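Workshop notes: looking after the table-setting cell at Utidcombe

The serving arm at Utidcombe is back in use after its service, and several people have asked what was done to it and why the dining room was closed to it for so long. Nektarios Balaskas did most of the work, with Zoi Drakos on the teaching side. What follows is taken from their log and from a talk with both of them.

The cell is a small one. It has a single arm on a rolling base, a two-finger gripper with rubber pads, a camera on a short mast, and a control cabinet that stays in the pantry. It lays and clears a tray: cup, saucer, napkin. The arm came from Desov and the gripper from Montoya, and the two are joined by an adapter plate we had cut ourselves. Most of the trouble this year started at that plate.

In April the arm began setting cups down a little to the left of where it should. The error was small, and for a while it was treated as a camera problem. Nektarios recalibrated the camera twice and got the same result both times. On the third attempt he took the gripper off and found two of the four screws in the adapter plate loose enough to turn by hand. The plate had been shifting under load and settling back when the gripper was empty, so every check made with an empty gripper looked fine.

He cleaned the faces, fitted new screws with thread locker and tightened them in a cross pattern. The rubber pads were changed at the same time. They had done 2,609 grips by the counter in the controller and had gone shiny along the lower edge. New pads are thicker than worn ones, so the closing width had to be set again for each item.

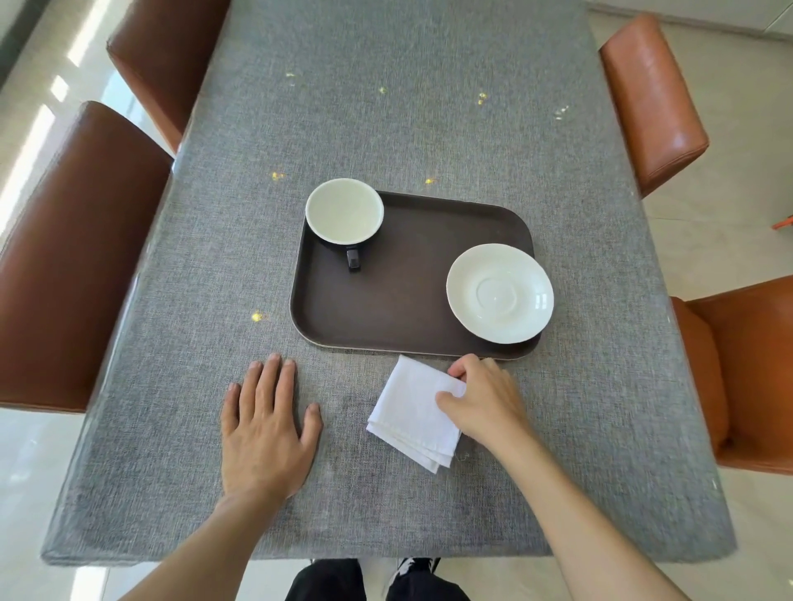
After any change to the gripper, the taught motions have to be recorded again. Our controller learns each one from a person doing the job by hand at the real table, with the camera at head height, and it's fussy about how a recording begins. Zoi asks for the left hand flat on the cloth with the fingers apart, and for it to stay there. The right hand does the work, in this case at the corner of the folded napkin in front of the tray. If the left hand wanders, the software sometimes picks it as the one to follow and the whole take has to be thrown out. We lost most of a morning to that before the rule was written on the cabinet door.

The session plan called for 35 takes of each motion. The motions are kept separate: napkin, saucer, cup. They used to be recorded as one long sequence, but a single fumble then spoiled everything after it, and finding the bad section took longer than doing it over. Short takes are easier to label and easier to drop.

The saucer gave the most work. It's low and flat, and the arm has to get a finger under the rim without pushing the saucer along. The old motion came down from above and pinched, which was fine with worn pads and hopeless with new ones. Zoi changed the approach so that the hand comes in low from the near side.
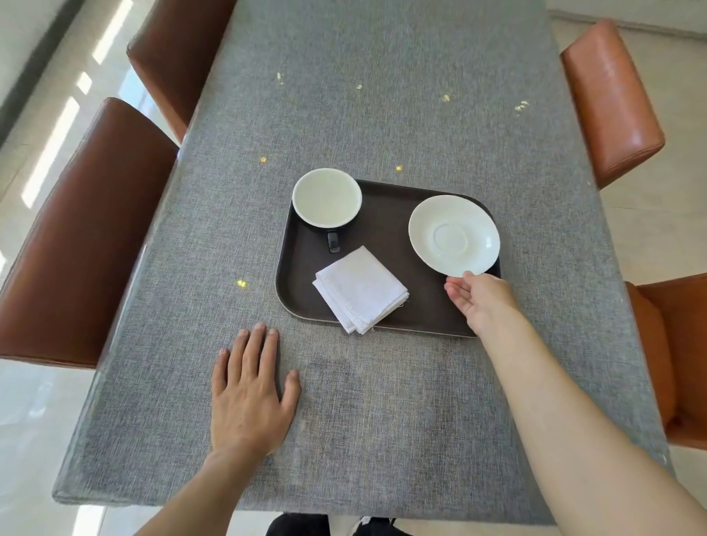

Palm up, fingertips at the near edge of the saucer.

With the new approach recorded, the arm was run at quarter speed, then half, then full. At full speed it missed the rim 11 times in the first set. Nektarios traced this to the wrist limit, which was still set for the old downward grip and stopped the joint short of the angle it needed. He raised the limit in the controller, checked that the cable had enough slack at the new angle, and added a second clip to keep it off the elbow. The next set ran clean.

Reflections were the other nuisance. The dining table has a clear cover over its gray cloth, and it throws back small yellow glints that the camera can take for the edge of something shiny. Virgil Ghiță suggested a polarizing filter. We tried one, and it helped with the glints but darkened the picture so much that the brown tray began to merge with its own shadow. The filter came off again. The fix we kept was to raise the minimum size for a detected edge, which makes the software ignore anything as small as a glint.

The cup was left until last.

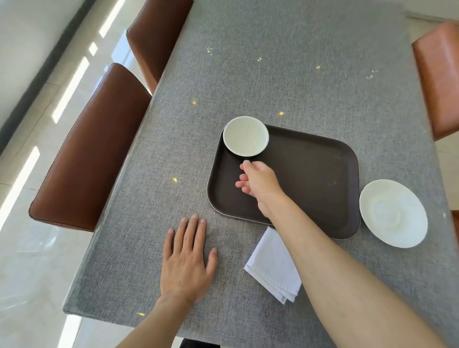

It was also the motion that told us whether the adapter plate was really sound. A cup held by the handle hangs its weight to one side of the gripper, so any play in the plate shows up as a tilt. Nektarios put a dial indicator against the gripper body and had the arm lift and lower the cup 64 times. The needle came back to the same mark at the end. He then checked the screws with a torque wrench and none had moved.

A few points have been added to the maintenance sheet. The adapter screws are to be checked monthly with the cup in the gripper. Pads are to be changed by the counter, before they look worn. The wrist limit is to be written down whenever a motion is retaught, along with the name of the person who set it. Spare pads and screws are in the second drawer in the pantry, in a tin marked with the part numbers.

Achilleas Karamanlidis is taking a copy of the sheet to Prirkent, where there's a similar arm on an older controller. The recordings won't transfer to that one, but the plate is cut to the same drawing and should be looked at soon. Anyone who wants to see the log can ask Zoi Drakos for it.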